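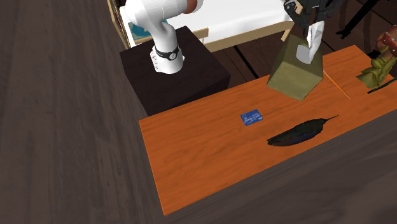

Gallery: the arm at the Brideo sorting desk

Search this site Go

Brideo wants an arm from Rerik on its lost property desk by July. In the simulation the gripper hangs over a green tissue box, with a blue card, a black feather and a pencil left on the table.

I remain unconvinced. The two people on that desk handle 90 items on a busy day, and most of the work is talking to whoever lost them. Staff were told they would be "freed up". For what, no one could tell me.

Comments (3)

deskhand: We got ten minutes' notice of the meeting.

M4: Who answers the phone, then?

pollyw: Is that a watch round its arm? Clocking on already.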